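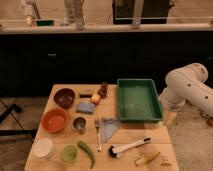

Clearing a table is the chore people ask me about most when they want to know if a machine can do it yet. My answer is partly, and it depends on what you leave out. Bowls with a wide rim are the easy end of the job. A fork lying flat on the wood, as it does beside the pale blue triangle, is harder, and so is a long curved chili pepper. If you ever get to try an arm at home, a few habits help.

Put the tray down first and leave it empty. The arm needs one place to aim for, and it should stay there until the job is done.

Keep food and tools apart. A sponge and a piece of fruit can be much the same size, and you don't want either one ending up in the wrong bin.

Stand cups upright, with a little space on every side. Things that touch tend to get picked up together or knocked over.

Wipe up crumbs yourself. A damp cloth takes seconds - I wouldn't wait on a machine for that.

As for speed, Veronika Kuster timed a Pivard arm in November. It took 13 minutes to put away a table of mixed items, and she did the same table by hand in 2. She still runs it while she cooks, and checks the tray before anything goes in a drawer.

Sharp knives, thin glass and anything hot I still move by hand.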